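About Zallia

Hi, we're Zallia! We collect the examples that home robots learn from, one household chore at a time.
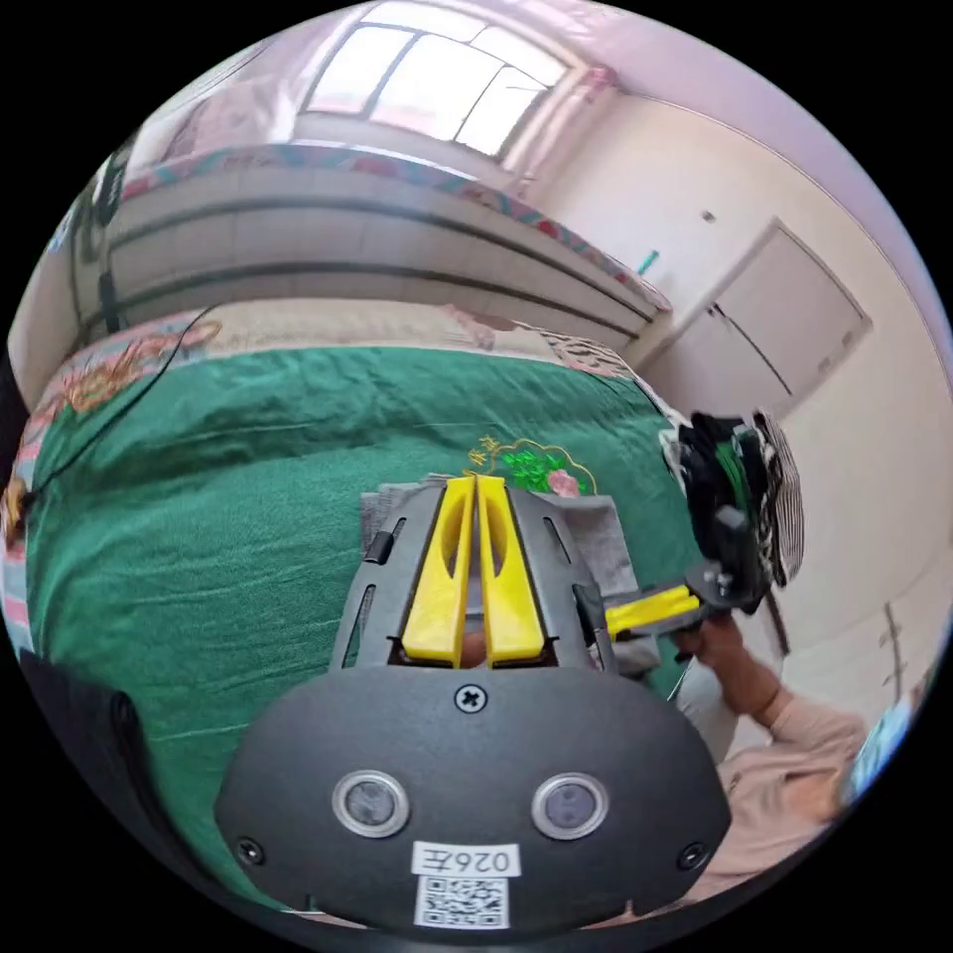
Bedding and small laundry, with the hand-held grippers.

I'm Liviu Marinescu, and I started this with Casimiro Echevarría in September (he does the software, I do the folding and most of the talking). We go into ordinary homes, pick up our grippers and do the chores ourselves, over and over, until we've got 189 good takes of each. Blankets are my favorite – socks are a pain! There are six of us now, and we're always looking for more homes to visit, so write to us if yours could use some tidying.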